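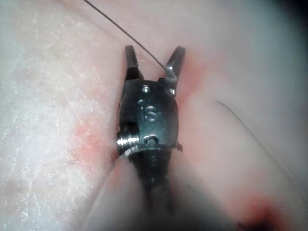

Figure 5. Open grasper jaws over the tissue surface, with the suture thread running down to the right jaw.

4.2 Thread position at the jaws

The second part of the study looked at where the suture thread lies against the grasper before the jaws are closed. Earlier work in our group (Varghese and Trummer) had treated the thread as held or not held. We found this too coarse for the pad exercises, in which trainees often brought the thread to the jaw without placing it between the gripping faces.

Rankin and Gidey went through 834 stills from the Ladport sessions and sorted them by the point at which the thread met the metal. Three positions were used: tip, middle and base. Stills in which the thread did not reach either jaw were left out, as were those in which the tissue surface hid the contact point. This left 258 stills for the comparison.

Figure 5 is an example of the base position. The thread comes in from the upper left as a nearly straight line and meets the right jaw close to the wrist housing. The ridges on both gripping faces can be made out, and the jaws are wide apart. From a single view it is hard to say whether the thread touches the metal or passes over it, and we scored such cases as contact. Rai scored them a second time without seeing the first set of marks. The two readings differed in 23 stills - most of them between middle and base - and these were settled by discussion.

A straight thread was not taken as a sign of tension. The line can look straight from one side and still have slack in it, so we recorded its direction only. The angle was measured against the long axis of the housing, which is easier to find than the axis of either jaw when they are spread.

Colour also mattered for the scoring. A dark thread stood out well against pale pink tissue but was harder to follow where it crossed a dark jaw. We return to this in section 5.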